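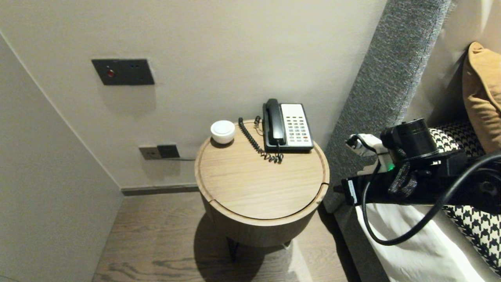 The night manager at Omgate starts work at ten and sits down properly for the first time at two, if the evening has gone well. She has held the job for 5 years, in a hotel that takes mostly business travelers during the week and families on weekends. She agreed to talk on her night off, over coffee, on the condition that her name be left out. Her subject was sleep: how guests do it, how they fail at it, and what a hotel can do to help. She began with the phone. Each room has one by the bed, a corded set with a black handset and a white keypad, on a round table in light wood. "People think those are left over from another time," she said. "At three in the morning it's how they find me."

Most of the calls she takes are about noise. A guest hears a door, or an ice machine, or a television through the wall, and lies there for an hour before doing anything about it. By the time they call they are angry, and the anger has little to do with the television.

"They've been doing math," she said. "If I fall asleep now I get five hours. If I fall asleep now I get four. I can fix the television in two minutes. I can't give them back the hour."

She would like guests to call sooner. The card in the room used to say that the front desk was available for urgent matters after midnight. She asked for the word "urgent" to come off, and it did. Calls went up for a while and complaints at checkout went down.

Before hotels she worked nights at a bakery in Bomudia, and she says she learned more about sleep there than anywhere since. The shift began at eleven and ended at seven. She slept from nine in the morning until early afternoon, with a towel pinned over the curtain rod, and for the first few months she slept badly.

"I was going home and doing the dishes and reading my mail," she said. "I was treating it like an evening. Then I stopped. I walked in, ate toast, went to bed. The dishes waited."

She still does it that way. She eats the same thing when she gets in and doesn't look at anything with a screen. She wears sunglasses on the drive home, even in winter, and says her neighbors have given up asking. On her nights off she stays up until three or so and sleeps late, so that going back to work isn't such a jolt. She has missed a good number of breakfasts and one wedding.

I asked what guests get wrong, and she answered without stopping to think.

"The heat. They come in from the cold and turn it all the way up, and then they go out to dinner. They come back to a room that's like a greenhouse. Then it's midnight and they want to know why they can't sleep."

Her advice is to set the thermostat low on arrival and put the extra blanket on the bed. The blanket is on the closet shelf, where many guests never look. She has carried one up to a room and found the first still folded in its bag.

The second mistake, as she sees it, is the suitcase. Guests leave it open between the bed and the bathroom and fall over it in the dark. She keeps a first aid box behind the desk and says stubbed toes account for most of the bandages.

The third is trying too hard. She has had guests call down to ask for a different pillow, then another, then a fan, then for the fan to be taken away. She brings whatever is asked for. "But somewhere around the second pillow I'll say, why don't you come down and sit for a bit. I've got tea. Some of them do come down." They sit in the lobby with the lights low and talk about their kids or their flights, or don't talk. After half an hour most go back up.

Does it work? She shrugged. "They don't call again. I take that as a yes."

She is less sure about the products. The hotel's owners bought a set of Clirnuvon sleep masks one April and offered them at check-in. Guests took them politely, and housekeeping found many of them in the wastebasket. A few people asked to buy one to take home. She tried hers for a week and went back to the towel.

Wake-up calls still matter to her. Plenty of guests set an alarm on their own phone and ask for a call as well, and she makes each one herself. She writes them down in a ruled notebook in the order they're due. She has missed one. It was for room 859, a man with an early train to Nam, and she was on the other line with a guest who had locked herself out on a balcony.

"He made the train," she said. "I ran up and pounded on the door. He was very nice about it. I still think about it more than I should."

She doesn't say "good morning" on those calls until after five. Before that she gives the time and the guest's name, and waits to hear feet on the floor, or something like it. A person who only says "thanks" will often go straight back to sleep, so she asks a question they have to answer, such as whether they'd like coffee left outside the door.

She has been offered day work twice and turned it down both times. The pay would be nearly the same and the hours would be easier on her family, who have told her so. She said she likes the building when it's quiet, and she likes being able to finish one thing before the next one starts.

It was getting on for nine by then and the coffee shop was closing. She was planning to go home, do her laundry and stay up until three.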